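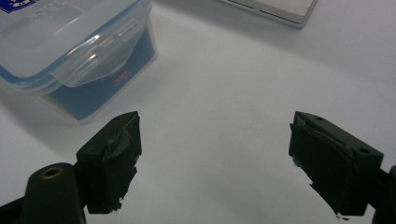
Does the Hullalow ordinance cover renters under 18 who sign with a co-signer?
It covers anyone named on the lease, co-signer or not, once the council's second vote goes through.

List home | Threads | Members | Archive | Log in

Re: [hullalow-youth] housing protections, second reading Thursday

Sorry for the short reply, typing between meetings. Answers to what came in overnight.

Teemu Laitinen wrote:
> Can somebody confirm that the gender identity language is still in the
> draft? The copy on the Birkia site has it in section 4 but the one
> handed out at the library doesn't. Also do we have a speaker from the
> teen group or is it all adults again?

Still in. The library handout is the old draft, from before the June work session. Please recycle it if you have any. Section 4 is right, and the definitons moved to the back.

Speakers: two teens signed up so far. Minors need a parent signature on the card, the clerk will turn them away without it. Three minutes each and they do cut the mic.

Petition is at 4,000 names. Good number but the council only looks at city addresses so keep asking for the street line. 200 sheets still out, mostly Trornel and the east side. Bring them to the front desk by noon Thursday, filled or not.

Room holds 200. Landlord association is bringing people too and they come early. Doors at 5:30, vote probably not before 8. Overflow is in the hallway with a speaker that crackles.

Rides: 12 seats from Birkia, leaving the church lot at 4:45. Reply to me off list. Nothing from Trornel yet, if you have a van please say so.

Signs okay, sticks not okay. No chanting inside, we lost ten minutes of comment time to that last time and people went home without speaking.

Will send teh agenda link when the clerk posts it.

3 replies | 9 shares | Share this thread

This site uses cookies to keep you logged in. Accept | Settings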